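Clenden Reading Series Returns for August

Dear friends of the series,

After a long, sleepy July (we hope you got some reading done, or at least carried a book to the lake and back), the Clenden poetry evenings start up again on Mon 3 August, in the upstairs room at Nair Books. Doors open at 6, and we'll begin once everyone has found a chair and something cold to drink.

The first evening belongs to the new Grindent anthology of poems in translation, a big, generous brick of a book -- 129 poets over 865 pages, with the originals printed on the left so you can puzzle along even if you only half know the language. Several of the translators will be with us, and they've promised to read the drafts they threw out as well as the ones they kept, which should be great fun!

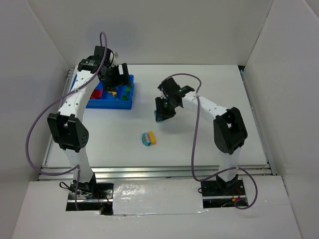
Two white robot arms, with a blue tray under the left one.

Later in the month we hand the room over to Stivico, the little magazine many of you have been subscribing to since its stapled days. Their summer issue is all long poems, so bring a cushion. There will be an open reading afterward, and the sign-up sheet has 30 lines on it -- please keep to one poem each, even if it's a short one and you have another short one in your pocket.

Copies of both will be on sale by the stairs.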